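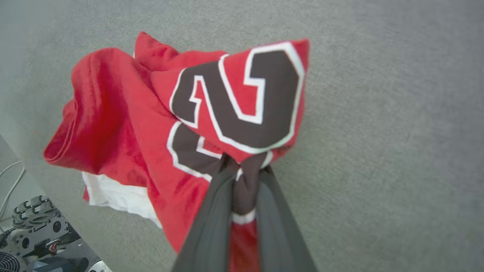
1. Who is Vernon Lemieux? A thread

Vernon Lemieux plays keyboards in Flusell. If you have never heard of Flusell, you are in the majority, and the majority has been missing out on some very good keyboards.

2. I went looking for his biography last night and found a dozen websites that all say he is "a popular musician famous for his music". Hard to fault as research. I have decided to do a slightly longer one.

3. He grew up above a piano shop, which sounds like fate until you read the old fanzine interview where he says the shop mostly sold carpets by then. There was one upright left in the back with a roll of underlay on top. He learned on that.

4. First band: a wedding outfit who wore matching waistcoats and knew one fast song. They were sacked from a wedding for playing it during the meal. He still speaks of the singer with real affection and of the waistcoats with none.

5. Flusell came along when Brian Khaemba put a card up in a record shop window asking for "organist, must own organ". Vernon did not own an organ. He borrowed one from a church hall and, depending on which interview you believe, gave it back. 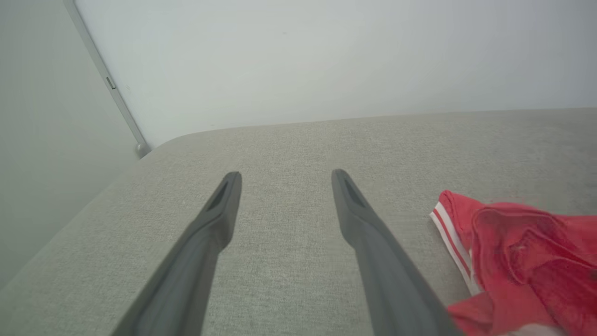
6. Anyway, the organ. It had a fault where the lowest notes carried on for a moment after you let go, and Brian liked it so much he wrote the whole first record round it. That record is Selora. If you only listen to one thing off this thread, make it side two of Selora.

7. Ondik put it out in a pressing of 1,000 and then, in the grand tradition of small labels, ran out of money the same month. So the tour was booked, the posters were up, and the shops couldn't get the record. They toured it anyway. Brian sold copies out of a suitcase.

8. The songs, for the undecided: "Ibarra" is the pretty one. "Night Bus, Lower Deck" is the one people who claim to like Flusell claim to like. The last track is eleven minutes of Vernon being left alone in a room and I would happily have had twenty.

9. A word on Brian, who gets called the difficult one. He once stopped a gig to ask a man at the bar to finish his story because it was better than the song. People tell this as if it counts against him.

10. After the second album they split up over what the press release called "musical differences" and Vernon, asked on local radio, called "the van". He then spent years as a hired hand. Adverts, a children's programme about a badger, a cruise ship he declines to name.

11. The badger theme is better than it needs to be. There's a chord change before the last line that has no business being on television at teatime. I have played it to friends at parties and I have fewer parties to go to now.
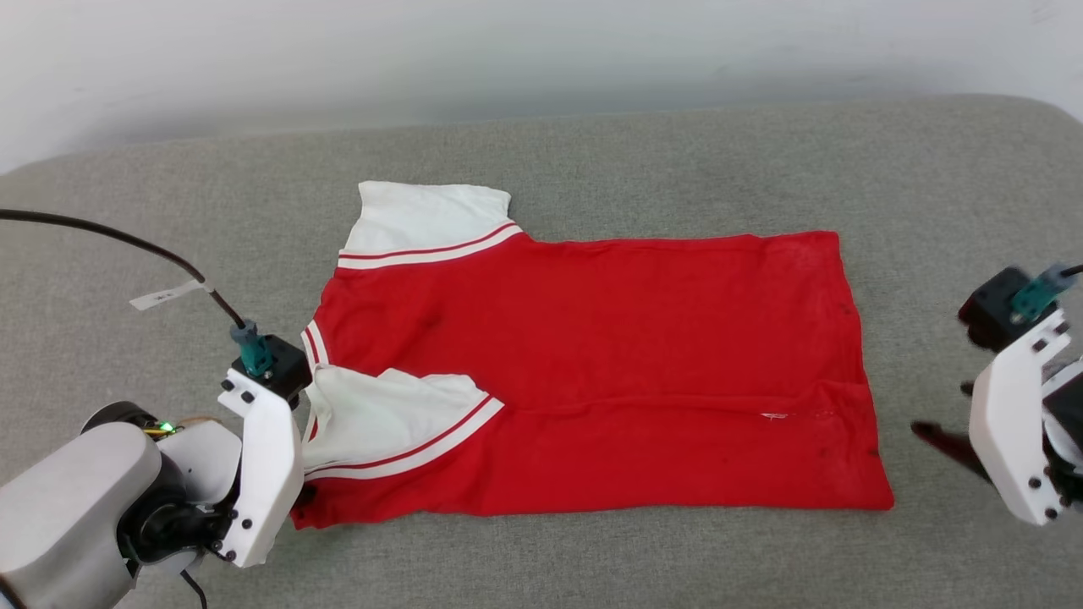
12. Are Flusell back together?

Vernon and Brian are playing as Flusell again, with a new rhythm section, and have been since last November. The old drummer sells boats and seems very content.

13. Is there a new album?

They say they are recording one. They have been saying it since the reunion. Vernon told a podcast it was "nearly three quarters of an album, in the sense that it's half", and I've stopped refreshing the page.

14. Is he married, how tall is he, what is he worth?

The biography sites are obsessed with this. He is private about his family and good for him. One site gives his height, another gives a different height, and a third gives his net worth as a figure that would have bought Ondik several times over. This is a man who borrowed an organ.

15. What I can tell you is that he had 1,428 monthly listeners when I looked at breakfast. I know for a fact that I am one of them, and that I am pulling more than my weight.

16. Where to start, then. Selora first, in order, with decent headphones for those low notes. Then the live tape from the suitcase tour if you can find it. Skip the remix EP. Vernon has asked people to skip the remix EP.
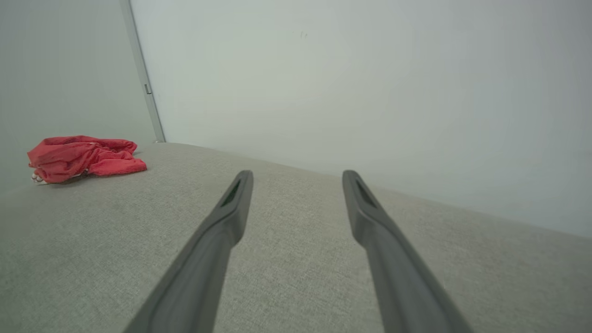 Grey fingers, open, holding nothing.

17. Edit: several replies asking if the church got its organ back. I've messaged the band's account and had a thumbs up in return, and I don't know which question it was answering.

18. Also yes, I do know the badger theme was uncredited. It's him. Listen to the left hand.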